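グレーの布張りアームチェアの手入れ記録

2019年7月7日
文:Baiba Zariņš

前回の続き。起毛した布の座面と肘掛けについて、掃除の手順をほぼ固めたので書いておく。椅子は購入時の控えによるとGredenの一人掛けで、張り地の取り外しはできない。つまり洗濯機は使えず、すべてその場での作業になる。

最初に床を片付ける。椅子の下にはほこりがたまるので、本体を壁から離し、先に床を乾いたモップで拭く。椅子を引きずると脚の跡が残るため、片側ずつ持ち上げて動かす。床に延ばしたケーブル類はまとめて脇に寄せておくのが正しいが、今回は後回しにした。

次に吸引。掃除機はRestanoの旧型で、ノズルは毛のついた小型のものを使う。吸引力は「弱」。「強」にすると布がノズルに張りつき、毛並みに筋が残る。動かす方向は毛並みに沿って一方向とし、往復させない。座面、肘掛けの上面、肘掛けの外側、背の順に進める。座面と肘掛けの境目は隙間ノズルに替える。今回ここから出てきたのは、クリップ、糸くず、それに乾いたパンくずだった。 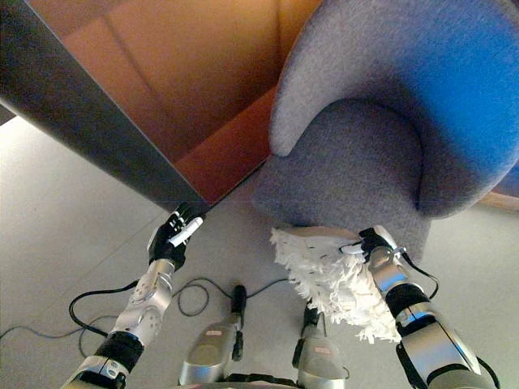
起毛の布は水拭きしてもよいのか。
硬く絞った白い布で軽く押さえる程度なら問題ないが、こすると毛が寝たまま乾くので避ける。

水拭きの条件も記録しておく。水1,000mlに中性洗剤を小さじ1。布は白の綿で、色柄物は色移りの恐れがあるので使わない。よく絞り、汚れの外側から中心に向けて押さえる。そのあと洗剤を含まない水で絞った布に替え、同じ箇所をもう一度押さえる。乾いたタオルで水分を取り、扇風機の風を離れた位置から当てる。乾燥は40分で表面の湿り気がなくなったが、内側のウレタンまで乾いたかどうかは確認できていない。当日は座らないことにした。

乾いてから毛並みを起こす。道具は衣類用の柔らかいブラシで、Juvodbyの店頭で買った安いもの。レシートの金額は1,093円。硬いブラシも試したが、背の裏側で毛羽が抜けたため中止した。毛並みの向きによって同じグレーでも明るく見えたり青みがかって見えたりする。染みと見分けがつかないときは、一度手のひらで逆向きに撫でる。色が変われば毛並み、変わらなければ汚れと判断している。

毛玉は肘掛けの前端に集中する。毛玉取り器は刃の高さを最大にし、押しつけずに滑らせる。布を引っ張りながら当てると下地まで切る。以前、Léonie Colletから借りたIonescuの電動式は刃が細かく、この布には向かなかった。手動式のほうが加減しやすい。

木の部分は乾拭きのみ。オレンジがかった木の面はワックスを塗ると布に移るので、椅子が触れる高さには何も塗らない。すでに塗ってある場合は、乾いた布で余分を拭き取り、椅子を100mm以上離しておく。

残作業は、背の裏側の毛羽の処理と、脚裏のフェルトの貼り替え。フェルトは片側だけ減っており、座るとわずかに傾く。厚さを測ってから同じものを注文する。次の吸引は8月の予定。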